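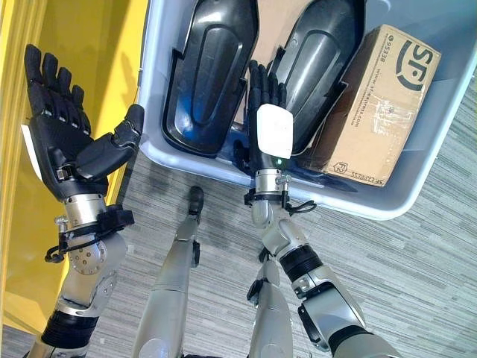 Ticket wieder aufgemacht, Betreff wie gehabt: Router Pultari verliert die Verbindung, immer abends, immer wenn's gerade passt. Ich schreib euch jetzt einfach alles der Reihe nach auf, weil ich beim letzten Mal dreimal dieselben Fragen beantwortet habe und wir danach wieder bei »bitte Gerät neu starten« waren. Also: Anschluss von Nundton, Router von euch, Firmware ist die, die im Dezember automatisch draufkam. Vorher lief das Ding übrigens tadellos (ich sag's nur!). Untergebracht ist alles in dem Raum mit der knallgelben Wand und dem grau gestreiften Teppichboden, und der Router hängt hinter der Tür frei an der Wand. Nicht im Schrank, nicht hinter der Heizung, falls das wieder die erste Rückfrage ist.

Fehlerbild: WLAN ist da, volle Balken, aber keine Seite lädt mehr. Die Leuchte für Internet blinkt dann orange. Nach ein paar Minuten kommt alles von allein zurück, manchmal auch erst, wenn ich den Stecker ziehe. Am Montag waren es 13 Abbrüche, laut Protokoll alle zwischen 18 und 23 Uhr. Tagsüber: nichts. Gar nichts! Ich kann stundenlang Videokonferenz machen und es ruckelt kein bisschen.

Was ich schon probiert habe:

Netzteil getauscht gegen das baugleiche vom alten Gerät. Keine Änderung.

Kabel zur Dose getauscht, erst gegen ein kurzes, dann gegen ein ganz neues von Sternov. Beim neuen dachte ich einen Abend lang, das war's jetzt, da gab es nämlich nur zwei Abbrüche. Am nächsten Abend ging es wieder los wie vorher.

Kanal von Automatik auf 6 gestellt. Hat auf die Abbrüche keinen Einfluss, war ja auch klar, über Kabel fliege ich genauso raus. Hab's trotzdem so gelassen.

Werkseinstellungen, komplett, mit allem Neueintippen. Bitte, bitte schickt mich da nicht nochmal durch. Das hat mich einen ganzen Samstagnachmittag gekostet und der Drucker von Najafi redet seitdem nur noch mit mir, wenn er Lust hat (eigenes Ticket folgt).

Das Protokoll habe ich exportiert und angehängt, fast 3000 Zeilen, sorry. Interessant ist vermutlich nur der Teil ab 18 Uhr. Vor jedem Abbruch steht da »Synchronisierung verloren«, dann ein neuer Verbindungsaufbau, und der bleibt öfter mal bei der Anmeldung hängen. Nundton hat die Leitung durchgemessen und sagt, bei ihnen ist alles grün und es liegt am Router. Ihr habt beim letzten Mal gesagt, es liegt an der Leitung. Ihr merkt, wo mein Problem ist ...

Nachtrag, 21:40 Uhr: Danke für die schnelle Antwort! Den Haken bei der Störsicherheit habe ich gefunden, ziemlich versteckt unter Internet, und den Regler zwei Stufen Richtung stabil geschoben. Der Router hat neu synchronisiert, Download ist ein bisschen runtergegangen, damit kann ich leben. Seitdem kein Abbruch, aber das ist jetzt gerade mal eine Stunde, also bitte noch nicht schließen.

Zwei Sachen noch: Kann ich die alte Firmware irgendwo herunterladen, falls es morgen wieder losgeht? Im Menü wird mir nur die aktuelle angeboten. Und bleibt der Regler nach einem Update so stehen oder muss ich den dann jedes Mal neu setzen? Ich schaue morgen Abend ab 18 Uhr wieder ins Protokoll und hänge es hier an, diesmal nur den Ausschnitt.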